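3.2 What people said about their floors

I should say first that I never meant to write a paper about floors. The project began as a survey of how people in Lutmont and Kokthorpe look after older houses, and floors were one question on a long form. But the floor answers kept running over the box and up the margin, and by February I'd given in and made them the whole study.

We sent out the long form and got 659 back, which cheered me up no end. Of those, 270 came from households with at least one patterned floor (tile, inlaid stone, painted boards, the lot), and these are the ones I'm talking about in this section. I then went and sat in 52 of those homes, drank a great deal of tea, and asked people to tell me about what was under their feet.

The first thing I noticed was how badly people remember their own floors. I'd ask them to draw the pattern from memory before we went to look at it, and the drawings were wonderful, but they were mostly wrong. People got the colours right and the shapes wrong. One man in Kokthorpe drew me a very tidy chessboard, and we walked through to find a floor of eight-sided tiles he had been mopping since he was a boy. He was quite put out about it!

Age of the house made less difference than I expected. I'd gone in thinking that the people in the older Lutmont terraces would know their floors best - they talk about them enough - but the drawings from the newer flats in Annan were every bit as good, or as bad. What did seem to matter was who did the cleaning. Anyone who regularly got down on their knees with a cloth drew the joins between tiles, and drew them in the right places. Anyone who didn't tended to leave the joins out and give me one big flat carpet of a pattern.

The second thing was that floors with a trick of depth in them get talked about differently. The usual one is the stacked cube, where three shades of the same diamond shape are set together so that the floor seems to be made of steps. People with a plain floor told me whether it was cold or hard to keep clean. People with a cube floor told me stories. They told me about visitors who stepped high over nothing, and about an aunt who wouldn't cross the hall without her stick. Several said the cubes "flip" when they're tired, so that the tops turn into undersides.

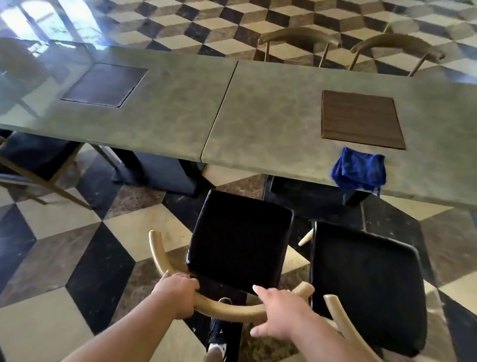

Figure 3. A stacked-cube floor in black, cream and mottled brown marble, under a dining table and chair.
Words and fieldwork: the author, Pirnitz Household Study

I asked everyone with a cube floor whether they'd choose it again. Most said yes straight away, though a few wanted it kept to the hall and well out of the dining room, on the grounds that you sit looking at it for so long. One woman said she moved the chairs by feel and didn't look down until she was sitting. I liked that, and I've come back to it in section 4, where I compare the cube floors with the plain ones room by room.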